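What happens when a grown-up loses their job?

Sometimes a grown-up comes home and says they have lost their job. They haven't lost it the way you lose a glove. It means the place where they worked has stopped paying them to work there.

Why do people lose jobs?

Often it has nothing to do with how well they worked. A shop may not sell enough to pay everyone. A company may move to another town. When a company ends jobs because it doesn't need them any more, that is called redundancy.

Think of Kershaw, a made-to-order furniture firm in the town of Mindton. It had 31 people working for it. Then fewer customers ordered tables, and the firm could only pay 25 of them. The other 6 were made redundant. They were told in October and finished in December.

A person who is made redundant may get some money when they leave. This is called redundancy pay. How much they get depends on their age, their wages and how long they worked there. One of the Kershaw packers was paid £1,582, which helped with the rent and the food shopping while she looked for something new. 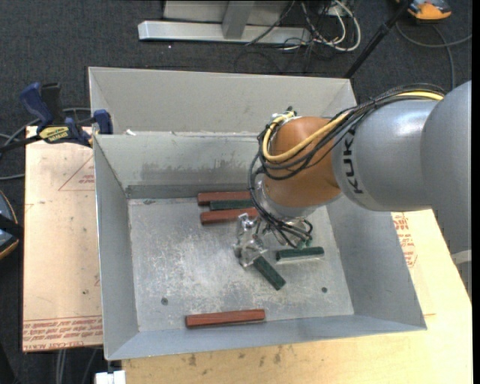 Looking for a new job takes time. First you write a CV, a page or two that says what you can do and where you have worked. Then you send it to places that need people. If they like it, they ask you to an interview, where they ask you questions and you can ask them some too.

Some people look for the same kind of work. Others try something new. The packer from Kershaw went to evening classes at Barlow College and now works in the office at Ravdale bus station. It took her about five months, and three other places said no first.

How might it feel?

A grown-up without a job may be sad, cross or worried. They may also be quieter than usual. It is not your fault — children don't make jobs end. Your family might spend less for a while, so there may be fewer trips out or a smaller birthday party.

You are allowed to feel worried as well. You can ask questions, such as "Will we stay in our house?" or "Will I go to the same school?" The grown-up may not know every answer yet. If it is hard to ask at home, talk to a teacher or another adult you trust.

Words to know

CV: a short list of your skills and past jobs.
Interview: a meeting to see if a job suits you.
Redundancy: when a job ends because it is no longer needed.
Wages: the money you are paid for working.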